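Vurnel tabletop set, README

Last updated January 3, 2020

Hi! If you found this folder through the club page, welcome. Vurnel is what our student robotics club has been building since June, and it's a set of simulated tabletop episodes with two robot arms sharing one work surface. I look after the files and wrote most of the scene scripts, so if something is broken it's probably mine.

What you get: 456 episodes in total. 222 of them are in the "reach" folder, 196 are in "handover", and the rest sit in "misc" until I figure out what to call them. Every episode has a rendered video, the joint angles for both arms, and a small text file with the scene settings. Start with "reach" if you're new, the episodes are shorter and they load a lot faster on a laptop.

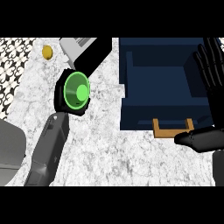
The scene settings are worth a look before you train anything. We shuffle where the objects go at the start of each episode, and the random seed is on the first line of the text file, so you can rebuild any layout you like (please do, I love getting bug reports with a seed in them!). Surface textures come from a pack we named Womow and the container models are from another one, Flarkorwood. Both are in the assets folder. Don't rename them or the loader falls over.

Joint angles are in radians. The very first upload had them in degrees, so if your arms are spinning like crazy you have the old copy and need to download again. Sorry!

Things I know are wrong:

Shadows flicker in some of the "misc" videos. Contact forces are missing for the first 100 episodes, I hadn't turned the logging on yet. A few handovers end with the object on the floor and I left those in on purpose, you may want them.

To play an episode, run the viewer script with the folder name and the episode number. There's a slow motion option too. It needs the Fröhlich plugin, which is our own little add-on and lives in the tools folder with its own notes.

Use it for class, use it for your own projects, just mention the club somewhere. New scenes are welcome, send them with the settings file included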